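Feb 13, 2024

Today I stayed with the label tool until evening. The grasp detector still marks the closing too late when cloth is between the fingers, because the width signal falls slowly and my threshold was made for hard objects. Sylvie proposed to use the change of width over 7 frames, and I wrote it before lunch. On the towel episodes it looks better, but I must still check 31 of them by hand. Gearóid wants the numbers for Kirex and I did not promise.
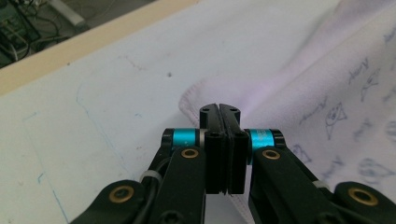
Pink towel, fingers closed on the edge.

Tomorrow: run the planner again with the new labels, and answer Dymphna about the disk.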